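3.2 Storage of writing instruments

Participants at the Driltthorpe site kept their pens in one of two ways: in an undivided pouch, or in a rigid case with separate compartments. The 94 desks surveyed in February were coded by storage type before any retrieval times were recorded. Cases holding more than 34 items were excluded, as were desks shared between two or more people.

For rigid cases, a compartment was coded as "dedicated" when it held a single instrument lying lengthwise, and as "mixed" otherwise. An open case with a marker and a highlighter on either side of a raised divider (Figure 2) is therefore coded as dedicated in both compartments. Short end pockets were recorded separately and did not affect the code.

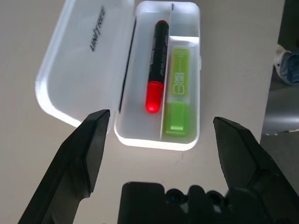 Figure 2. Open pencil case with a black marker and a lime-green highlighter in separate compartments.

Coding was carried out independently by Lawal and Olaniyan, and disagreements were settled by Okafor. Most disagreements concerned pouches with an internal sleeve, which the first version of the coding sheet did not cover. The sheet was revised, and the affected desks were coded again under the new rule.

Retrieval was timed from the spoken name of the instrument to the moment it left the case. Trials lasting over 60 seconds were treated as missing.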